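Notebook - July, second entry
Verkulside, season prep and goal-sheet trial
Present: Odette, Saqib, Babar K., me. Naheed on the phone from 2:30.

Started with the goal-sheet numbers. We mailed the sheet to everyone who signed up through the spring episodes, 756 people. 143 sent back the week-four page. I had hoped for more, but the ones we got are filled in properly, most with full sentences. Saqib has them typed up. The originals are in the green box on the shelf over the printer, please don't move them again.

What the week-four pages say, from a first read:

People who wrote a goal with a time of day in it ("walk before breakfast," "write at nine when the kids are down") mostly still had the same goal at week four. People who wrote a goal with an outcome in it ("get promoted," "be more confident") had often crossed it out and put something else. I don't want to say more than that yet. Saqib wants to code them properly, with two readers, and compare. Odette and I will be the readers. We agreed not to talk about individual sheets until both of us have finished.

The question "Who will notice if you stop?" got the longest answers by far. It was nearly cut in April. Several people wrote that no one would and then kept going down the margin. Naheed thinks it belongs on page one instead of page three. I'm less sure. Coming first it could scare people off, and we have no way of knowing who opened the envelope and put it straight in a drawer. Leave it where it is for this round and try it on page one in the fall batch.

The rating scale didn't work. Seven points, almost everyone circled five or six in every row. Babar K. says drop it and ask for one number a week, written in by hand. Fine with me.

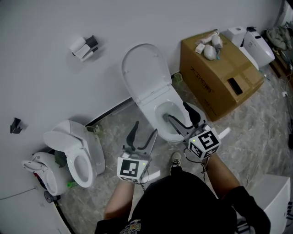 Interview questions. We listened back to the Dhanial interview, first half, with the transcript. It's a good conversation and I would still change a lot. Notes:

I ask "what drives you" at minute nine and get the answer he has given on every other show. You can hear him settle into it. The useful part comes later, when Odette asks what he did the morning after he lost the regional final. He says he went to the dentist. Then he talks for a long stretch about how little the day had to do with the loss, and how he was back at the track by evening for no reason he could name. That should be the opening of the episode.

So, for the next ones: ask about a particular day. Ask what time they got up, who else was in the house, what was on the list. Save the big question for the end or leave it out.

Silence. I fill every gap. Saqib marked 17 places in the half hour where I come in before the guest has finished, and in most of them the guest was clearly about to go on. I will try keeping a pencil in my hand and not speaking until I have put it down. Odette did this with the swim coach and it sounded natural on the tape.

The sponsor read for Zellmont is too close to the part about his father. Babar K. can move it to after the training section. Need to check with them that the later slot is OK under the agreement. Naheed to call.

Evening workshop. Babar Mohmand sent his outline for the three-session version (he couldn't make it today, so these are for him as well). Session one is still too full. He has the opening talk, the goal sheet, the partner exercise and a question period, all before nine. When we ran it at Lalodari we got as far as the sheet and people were still writing when the lights went down in the hallway. My suggestion:

Session 1 - sheet and partner exercise only. No talk. Five minutes of hello.
Session 2 - bring the sheet back, read one line of it aloud to your partner, then the talk.
Session 3 - what you dropped and what you kept. Questions.

Odette disagrees about the talk. Her view is that people come because of the show and expect to hear somebody speak in the first hour, and if they spend it writing they will feel they paid to do homework. She has a point. At Lalodari the feedback cards asked for more stories. Compromise for now: a ten-minute story at the start of session one, told by a past participant and kept away from advice. Saqib has someone in mind and will ask.

We also went back and forth about the word "greatness" in the flyer. I would like it gone. Naheed likes it because it gets people to pick the thing up. When she read out the three versions over the phone I could tell which one I would pick up, and it was hers, so the flyer keeps the word and the inside text doesn't use it.

Recording. The hum on the left channel is the old cable after all. Swapped it, recorded ten minutes of Babar K. reading the phone bill, no hum. The old cable is in the trash so that it can't come back. Levels on the guest mic still drop when the guest leans away. Try the longer arm next time, and a chair that doesn't swivel.

To do:
Saqib - blank coding form for the week-four pages, two copies. Ask about the session one story.
Odette - first batch of sheets. Questions for the next guest, built on one day.
Babar K. - recut the Dhanial opening from the dentist line. Move the sponsor slot once Naheed has the answer.
Babar M. - redo session one from the notes above, shorter, send before the room booking closes.
Naheed - call Zellmont. Flyer to print.
Me - second batch of sheets. Reply to the woman who sent her page back with a letter; it's on my desk under the stapler and she asked a direct question about quitting a job, which we should not answer with a form note.

Stopped 5:40. Next time start with the coding form while everyone is still awake.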